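Threads > Vilja Kinnunen > Old board games

Print | E-mail this thread

ok so I finally dug out Nalteslow this weekend and I have to talk about it. This was THE game at our house when I was nine. My uncle Juntunen taught us all to cheat at it (badly!)

for anyone who missed it: you're a ferry captain, you've got 9 harbor cards, and you spend the whole game trying to get to Pikbridge before the fog deck runs out. That's the game. It takes forever and I love it

The box says 80 fog cards. I've got 50. Where do 30 fog cards even go?? My sister swears she used them as bookmarks and I believe her, she still has library books from back then

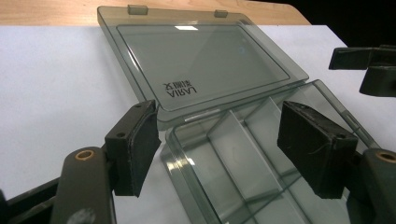 Page 102

been pricing little plastic boxes with hinged lids too, because the rubber bands on the decks have gone crunchy and I'm not doing that to the harbor cards again

Played Sunday with the short deck and wow, it's a better game?! The fog comes in so fast you can't sit in port hoarding coal like my dad always did. We got through two rounds before dinner and only one person sulked (me)

if you have a Fendeo printing, does your rule sheet let you trade coal at sea? Mine has a big coffee ring right on that paragraph. Need to know before the rematch, there's pie riding on it

41 replies | 17 shares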